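Trays, cups and the drinks table

I've been looking after the drinks table in our shared room at Hegyi since February. It's a small job that I took over when Miklós Takács moved to the Zindthorpe building, and he left me a drawer of spoons, a bag of sugar that had gone hard and a note that said "trays are under the sink." I've changed a few things since then, and a couple of people have asked me what I use, so I'm writing it down.

The trays come first. When I started, people carried cups to the table by hand, two at a time, and put them down wherever there was a gap. By the middle of the afternoon there were rings all over the tabletop. The table has a pale top and it shows everything. Coffee is the worst, and the fruit tea Sanaa Bennani brings in is nearly as bad. I was wiping it down before lunch, after lunch and again before I went home.

So I got the trays out from under the sink and put them on the table and left them there. I didn't put up a sign. I only set the first few cups on them in the morning, and people put theirs next to mine. I still wipe the table, but once a day does it.

They're black plastic serving trays with rounded corners and a raised rim that goes all the way around. The rim is the part I care about. I had a flat wooden board at home for years and used it for the same thing, and every spill went straight off the side and onto the floor. With a rim the spill stays put until I get to it. The surface inside is on the matte side, and the rim has a bit more shine to it.

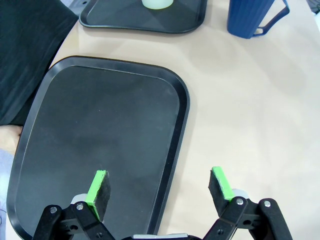 One of the black trays, with nothing on it.

Black plastic has one drawback, and it's smudges. Fingerprints show, and so do streaks from a cloth that's too wet. I tried dish soap, then vinegar and water, then a spray that Anikó Kocsis had left over from cleaning her car. The dish soap is fine. What made the difference was drying the tray right away with a second cloth. If I let it drain in the rack I get a tide line along the rim, and then I have to start over. I don't chase every mark anymore. A tray that gets used every day is going to look used.

I also stopped stacking them wet. They stick together, and one morning I spent far too long with a butter knife trying to get two of them apart. Now I stand them on edge against the backsplash for a few minutes and then stack them, or I just put them straight back out.

Now the cups. We used to have whatever people brought from home and forgot. Some of it was nice and most of it was chipped. I cleared the shelf over a Saturday morning and ended up with 13 cups and mugs on the counter, and I kept eight. The rest went into a box by the door with a note on it, and the box was gone by the next week, so they found homes.

The one I reach for most is a plain pale green plastic cup. It's a mint color, wide at the top and narrower toward the bottom, with a rolled rim that's smooth to drink from. Plastic cups don't always have that. The cheap ones I had before had a hard seam right where your lip goes. 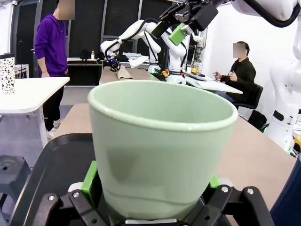

I use it for water more than anything. It's light, it doesn't clatter when you put it down, and when it gets knocked over, there's nothing to sweep up. I have dropped it on the floor myself more than once. The only thing I won't put in it is strong tea. My last light-colored plastic cup turned brown on the inside after one winter of tea, and baking soda took out only part of it. So green is for water and juice, and hot drinks go in a mug.

People ask where I got it. It came in a mixed order from a kitchen shop called Gokent, order number 3739, which I know because the slip is still taped inside the cupboard door. I was ordering dish brushes and needed one more item to get the free delivery. I've thought about ordering more of them, but I have a rule now that nothing new goes on the shelf unless something old comes off it.

That rule came from Tùng Ninh, who sits closest to the drinks table and had to look at the old shelf all day. He said it would fill up again within a month if I didn't do something, and he was right about the first month. There was a thermos lid, a gravy boat and a mug with no handle. I took all three down again.

The next thing was deciding what goes where. I tried a lot of arrangements before I settled. At first I had the trays at opposite ends of the table, one for clean and one for used. It made sense to me and to no one else. People put used cups on whichever tray they were standing next to, and then I'd find a half-finished coffee sitting beside the clean ones. I tried a paper label, but it got wet and peeled off.

What works better is having both trays side by side in the middle with their edges nearly touching. Clean things go on the one nearest the sink. When that one's empty, I swap them. It looks like one large tray, and people seem to understand it without being told. It also leaves the front of the table free, so you have somewhere to put your own cup down while you pour.

Tall things get laid flat. We have a few containers and bottles that are too narrow at the bottom to stand well on a tray somebody is carrying, and I learned this with a full bottle of squash. I got as far as the doorway. If the cap is tight, lay it down along the side of the tray, up against the rim, and it won't go far. If the cap isn't tight, carry it in your hand and make a second trip. 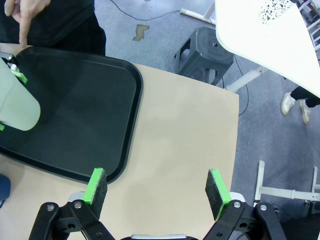 I check the floor at the same time as the table. Our carpet is gray and speckled, and for a long time I thought that meant it hid spills. It hides crumbs. It doesn't hide coffee. I keep an old towel on the bottom shelf for that, and when there's a spill I put the towel down and stand on it, then do it again with a dry part of the towel. After that a little cold water and more standing. I've found that rubbing only makes a bigger patch. If it's been there since the day before, I do what I can and move on.

There's a plastic stool too, the kind with a hole in the middle of the seat so you can pick it up with one hand. I like these a lot. I use one as a side table when I'm emptying the cupboard, and it goes back out of the way afterward. I wouldn't put a full tray on one.

Here's how the day goes, more or less. I get in a little before eight and wipe the table with a damp cloth. The trays go down and the clean cups go on one of them, right way up. I used to put them upside down to keep dust out, but they trapped water underneath and left rings on the tray. Mugs go with the handle facing out so you can take one without touching the rest. At noon I collect, wash and put back. At the end of the day I carry everything to the sink in two trips, one tray each.

I used to try to do it in one trip. A tray that's fine to lift when it's on the table gets heavy by the time you've opened a door with your elbow. Put the heavy things in the middle and the light ones around them, and leave a bit of space so they don't knock. If you can't see your feet over what you're carrying, take something off.

Mugs are their own subject. They're the one thing people are particular about. I have a dark blue one that's yellow on the inside, and I'm fond of it, mainly for the yellow. You can see how strong your tea is, which you can't do in a dark mug. It also shows when it hasn't been washed properly. I leave it off the tray sometimes when the tray is crowded. A mug is heavy enough to look after itself on a table, and the light cups do better inside a rim.
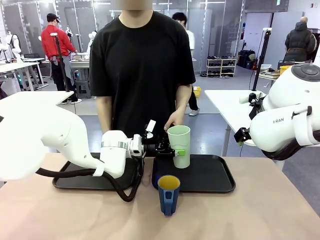 Tímea Illés
Writes this blog and runs the drinks table at Hegyi

A few things I still haven't worked out. The first is spoons. I put out a jar of them in the morning and by the afternoon the jar is empty and the sink isn't any fuller. Anikó thinks they go into desk drawers. I've checked mine and found two, so she may have a point.

The second is tray liners. Sanaa gave me a rubbery mat from Pirnesard to cut down to size, and it does stop cups sliding when you carry them. But it has little ridges that hold sugar, and washing it takes longer than washing the tray. At the moment it's folded on top of the fridge. I might cut a smaller piece just for the middle.

The third is the table itself. I'd like to rub some kind of finish into it that would make the rings easier to get off, but I don't want to do it while people need it every day. Miklós says he did a similar one at home with hard wax and it took a weekend to cure. If you've done this on a light-colored top and it didn't turn yellow, please leave a comment and tell me what you used. I'll post again when I've tried it on the underside.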